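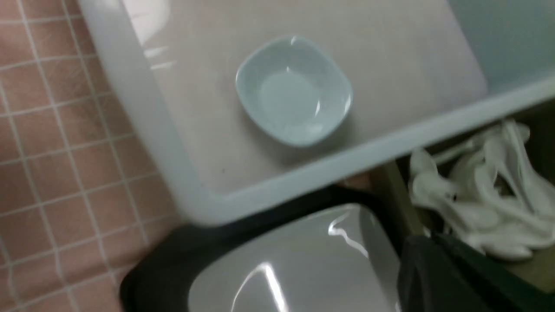 Bus tub

A bus tub (also bussing tub, clearing bin or, in older catering lists, a tote pan) is an open, straight-topped plastic container used in restaurants, canteens and tea rooms to collect, carry and hold tableware. It is usually rectangular, with raised walls and a thick rolled rim that serves as a handle. Most are made from polyethylene or polypropylene. The word comes from "busser", a worker who clears tables.

Contents
Form and materials
Use in sorting tableware
Colour
Care
Regional practice

Form and materials

Tubs are moulded in one piece. The walls slope outwards slightly towards the top so that empty tubs nest inside one another, and the corners are rounded to make wiping easier. Undyed plastic gives a milky, translucent white, and the colour of the table or cloth underneath may show faintly through the floor. Dyed tubs are generally opaque.

Large tubs are meant for bowls, plates and cups. Smaller ones, sometimes called cutlery boxes, take spoons, forks and chopsticks. In the Husar range, once widely sold to works canteens, the smaller box was designed so that two would sit side by side in the space of one large tub. 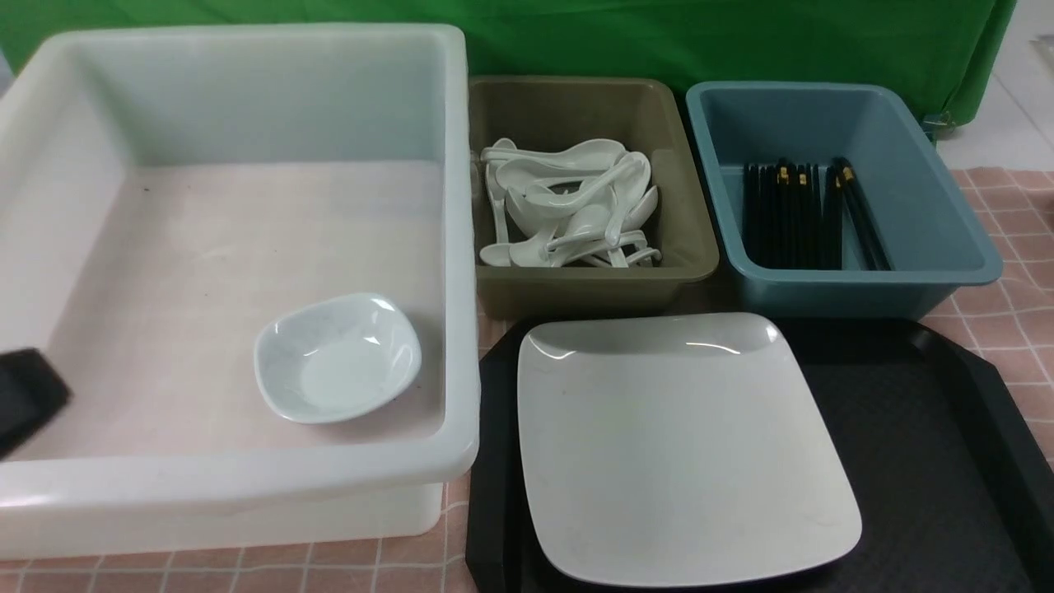 Reading time: 5 minutes

Use in sorting tableware

Sorting is done either at the table, as places are cleared, or at a side station before washing. Each kind of item is given its own container. Small bowls go into the largest tub, where they can be laid flat or stacked. Spoons are put together in a second container and chopsticks in a third, and flat plates are kept on a tray.

Porcelain soup spoons of the Chinese type are awkward to stack because of their deep bowls and short, grooved handles. They are normally left in a heap and turned the same way only when they reach the drawer. Chopsticks are stood on end or laid in a bundle. Where they have a decorated end, that end is kept uppermost so that the pairs can be matched by eye.

Small square bowls chip most easily at the corners. Handbooks advise setting them down on the base and keeping the first few clear of the walls, although busy kitchens seldom follow this.

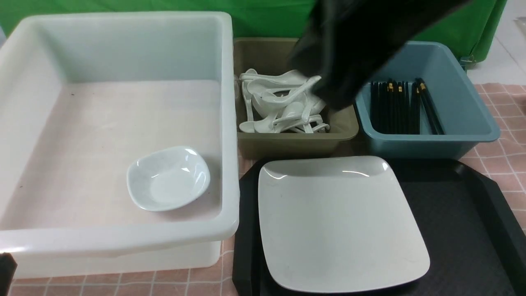
White soup spoons and black chopsticks in separate tubs, with a small square bowl in the larger bin.

Colour

There is no general standard for the colour of tubs. Many kitchens keep one colour for each kind of item, so that staff can find the right tub without reading a label. Others use colour to separate clean from used ware, and a few use it to mark the room or floor to which a tub belongs. Problems arise when a kitchen changes from one system to another and keeps its old stock. The catering manual written by Ngaio Ellery for the Garamside canteens recommends white for crockery and any dark or muted colour for cutlery, on the grounds that dropped food shows up best on a pale floor.

Care

Tubs are washed with hot water and a mild detergent, rinsed, and turned upside down to drain.

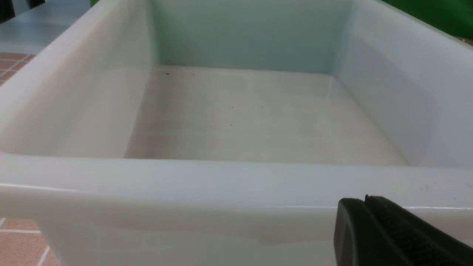

Crumbs and grit tend to gather in the crease between the floor and the walls, and a soft brush is better for this than a cloth. Scouring pads scratch the surface and leave it harder to clean. Translucent tubs also yellow with age, more quickly if they are stored in sunlight. A tub with a split rim should be withdrawn from use.

Regional practice

In Rindau the same tub is used for clearing and for storage, and is slid under the counter between meals. In Tencombe, tea rooms traditionally cleared on to trays and adopted tubs late. The Tencombe market hall bought 119 of them one November, and 8 are still kept there for the annual supper.

See also: Cutlery tray; Dish rack; Soup spoon; Table clearing

Page last changed 26 August 2018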